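Molby Toy Library Opens Second Location in Costlow

COSTLOW – The Molby Toy Library will open a second branch in September, giving families on the east side of town a place to borrow toys, puzzles and play furniture close to home. The branch will be in the former Geerts shoe store on Gratari Street.

The new space will start with 300 items. Members may borrow up to 14 at a time, including one large item such as a play kitchen, a workbench or a dollhouse. The loan period is 2 weeks, with one renewal if no other family has placed a hold.

Molby opened its first branch in the basement of the Costlow public library. Last year it recorded 3091 loans, with play kitchens and train sets having the longest waiting lists. Large items will now be divided between both branches, and holds can be picked up at either one.
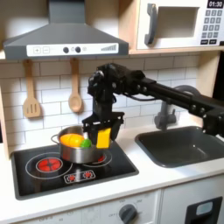 Welington Bittencourt said the waiting list had been the main complaint from parents, and that some had given up on it before their turn came. He expects the wait for large items to be cut in half by winter, "but we'll have to see how many new families sign up."

Membership is open to any household in the county. Fees will stay the same, and current cards will work at both branches. Large items must be returned during staffed hours. Smaller toys can be left in the drop box by the side door.

The Gratari Street branch will be open afternoons from 1 p.m. and will have street parking and a ramp at the front entrance. Donated toys will be accepted at the downtown branch only until the move is finished. Sign-up forms are available at the downtown desk.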